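Voven three-finger gripper kit, wrist camera included
Supplied by Ulstead, Dover

Price: £1490 excluding VAT
Stock: in stock at Dover
Lead time: 7 working days
Page last updated 8/14/22

The Voven kit is a gripper and small wrist camera sold as one item for labs, colleges and workshops that already own an arm. It is meant for light pick-and-place work and for recording grasps of small objects. The fingers are black plates joined by screwed links, so a worn finger can be changed without sending the whole unit back.

What you get
Gripper, assembled
Wrist camera and bracket
Cable set
Hex keys
Printed setting-up guide

What you need to budget for
The price does not cover the arm, a controller or a mounting plate. Most buyers should allow £2000 for the kit with a plate, one set of spare fingers and delivery within mainland UK. If your arm is not on our fitting list, send us the make and model before you order. Plates for other arms are made to order and cannot be returned.

Spare fingers are sold in sets only. We suggest one set a year for teaching use and two if the gripper runs every day. The June price change applied to spares and left the kit price as it was.

Paying and returns
Schools and universities can pay by invoice, 30 days from dispatch. Other customers pay on order. Unused kits can be returned within 30 days in the original box.

Related items
Ahmadpour bench stand
Ahmadpour cable clips, pack of 30
Voven spare finger set

Quotes are valid for 30 days. Please give your purchase order number when you write to us.

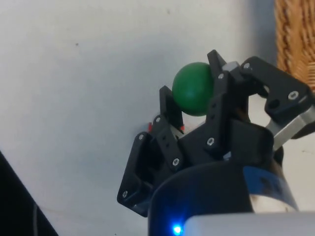 Wrist camera view, gripper holding a small green ball.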